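From: Floor De Bruijn
To: pillavon-users
Date: Jul 2, 2020
Subject: Re: [pillavon-users] Nightly index rebuild stalls after memory upgrade

Hashini Bhattacharjee wrote:

> We moved the mail archive to a machine called Surnar last month and
> doubled the memory. Since then the nightly index rebuild stops making
> progress partway through. The process is still alive, load is near zero,
> and the log ends with "merge: waiting for segment lock". If I kill it
> and start again by hand in the morning it usually finishes.
>
> The old host (Fakir) never did this with the same config file. I copied
> pillavon.conf over without changes except for the paths. Batch size is
> 2,000 and there are 5 merge workers. The archive has 84 lists in it.
>
> Is this a known problem, or should I suspect the hardware? I would
> prefer not to go back to Fakir, which is short on disk.

I would leave the hardware for last. A bad memory module tends to show up as checksum errors in the segment files or as a crash, and you report neither. A process that sits idle on a lock is waiting for another process to let go of it.

The config file is the same, but two defaults are not taken from the config file. If merge_buffer is unset, Pillavon sizes it from physical memory at startup. With double the memory you get a buffer twice as large, so the merges run less often and each one holds the segment lock for longer. The second default is lock_retry, which is a count of attempts and has nothing to do with elapsed time. When a worker runs out of attempts it goes into the wait state you see in the log and stays there until it gets a wake signal. If the process holding the lock exits without sending one, the worker waits forever.

The question is then what else takes the lock at night. My guess is the digest job. On a stock install the digest job and the rebuild are started from the same crontab, and the digest opens every list's newest segment for reading. With short merges the two rarely meet. With long merges they will meet on most nights. A manual run in the morning has no digest job next to it, and that fits what you describe.

To check this, while the rebuild is stalled and before you kill it:

pillavon-ctl locks --verbose
ps -eo pid,ppid,lstart,cmd | grep pillavon

The first command prints the pid that last held each lock. If that pid is missing from the ps output, you have a stale lock. Please post both outputs, with list names removed if they are private.

As a workaround, set merge_buffer explicitly to the value Fakir was using (it is in the startup lines of the old log) and move the digest job so it starts after the rebuild has ended. Leave the batch size at 2,000. Lowering it makes the rebuild slower and does nothing for the lock. I would also drop the worker count from 5 to the number of physical cores if Surnar has fewer than that.

If you still want to rule out the board, run a memory test overnight with the rebuild disabled, and reseat the modules before you replace anything.

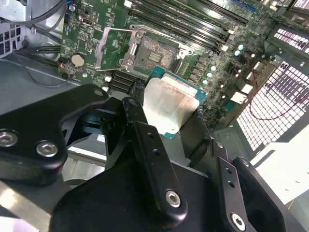
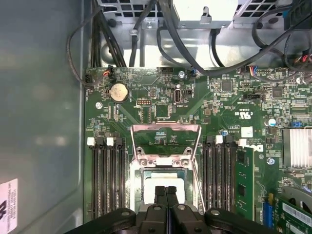 On the software side, the wake signal problem was reported against the Plaltel storage backend in October. The fix there replaces the signal with a timed wait, so a worker checks the lock again by itself. It was never carried over to the flat file backend. I have a patch that does this, and it is small, but it touches the locking code and I have only run it against a test archive. I can send it if the lock output shows what I expect.

One more thing to look at is the file system. If the new paths are on a network mount, advisory locks may behave differently from those on a local disk, and then most of the above needs a second look. The output of "df -T" for the index directory would settle that.

Floor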